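Students teach robot to do the washing, final next month

By Taner Kozan

A student robotics club at Vidulau college is through to the regional final of the Saha household challenge, with a robot that is meant to do the one job most students put off till the weekend. The laundry.

Club lead Unnur Hafþórsson confirmed the place in an email to members just after lunch. The final is in May, venue still to be announced. The club goes up against teams from other colleges, all with the same task: get clothes out of a basket, into a front-loading machine, door shut. No hands allowed once the clock starts.

There are 13 members in the club this year, most of them in their first year of engineering, a couple from textiles and one from catering who came along with a flatmate and stayed. They meet in the old print room in the evenings, when the building is quiet and they can leave things out on the floor.

The robot is called Potetti. It was named in the first week, before it had arms, and the name stuck. An attempt to change it before the entry form went in was voted down.

Prize money is 1000 euros for the winning club, to be spent on parts. The club's whole budget for the year was 800, and most of that went on motors before Christmas, so members have been repairing rather a lot of things themselves.

How it's scored

Judges give marks for each garment that ends up fully inside the drum. A sleeve hanging out loses marks. So does anything dropped on the floor, unless the robot picks it up again within the time. Closing the door is a separate mark and the rules say it has to click.

Teams can have two operators, who stand behind a line and may not touch the robot or the machine. In the earlier rounds they were allowed to steer by hand for the whole run. In the final the door has to be opened with no steering at all, and that is where most of the work has been going.

"We can do socks, we can do towels, we're good at towels," said Hafþórsson. "Doors are horrible. You pull a bit to the side and the whole arm goes stiff and stops. We had one evening where we did nothing but doors and went home without a single good one."

The club's answer so far has been lots and lots of practice runs. Members drive the arms by hand, record each run, and use the recordings to train the software. Good runs are kept, bad ones get a note in the log saying what went wrong. The log is pinned up by the light switch and is mostly the word "door".

Marks on the floor have helped. Tape shows where things should stand, so that runs done on different evenings can be compared. Someone moved the basket a hand's width before the last round and it cost them most of an evening to work out why nothing lined up.

Jaws and sleeves

The gripper has been changed more than any other part. The first version had soft pads that came off on denim. The second held jeans very well but wouldnt let go of them. The present one has metal fingers, opens wide, and can be taken apart with one hex key, a thing the members are keen to mention.
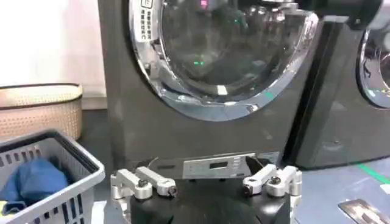 Thin cotton is still the awkward one. T-shirts bunch up and the fingers either take a good fold or nothing, and there's not much to choose between the two from the camera view till the arm lifts. The textiles students have been bringing in different fabrics so the club isn't only practising on its own jumpers. Donations of old clothes are welcome, clean please, any colour. Leave them in the bag on the print room door handle.

Glass and chrome are a headache too. Shiny doors throw the room lights back at the camera, and the software has been known to go after a reflection. For now they are testing with the ceiling lights on and with them off, and writing down which is worse. On for opening, off for loading, was the verdict at the last meeting, but no one was very sure.

Travel

The club will go by minibus. Favberg, the hardware shop on the ring road, has agreed to pay for fuel and is lending a trolley and straps. In return its name goes on the T-shirts. The T-shirts have not been ordered yet, sizes to Unnur as soon as possible, she has asked twice.

No washing machines will be travelling. The organisers supply those, and teams don't find out the model untill they arrive. They get a short practice slot in the morning, then it's straight into the first heat. Hafþórsson said that was the bit she was losing sleep over.

"Ours we know. We know where to pull. Give us one with a different edge on the door and it could be a very short day."

To prepare for that, the club would like to try the robot on as many front-loaders as it can. Anyone with a machine in a ground floor flat or garage, and an hour to spare in the evening, is asked to get in touch. It does not have to work, but the door does need to open and close. Members will bring their own basket and clothes, and will put the floor back as they found it.

An open evening is planned before the final, from 6pm in the print room. Visitors can have a go at driving the arms, under supervision. Under 12s need an adult with them. Long hair tied back, no scarves.

Last year the club went out in the first heat of a different event, table setting, after a spoon got stuck in the wrist joint. Only two of that team are still members. Both are operators this time.

Messages for the club can be left at the front desk at Vidulau or given to any member. Results will go up on this page on the night, if the signal at the venue allows.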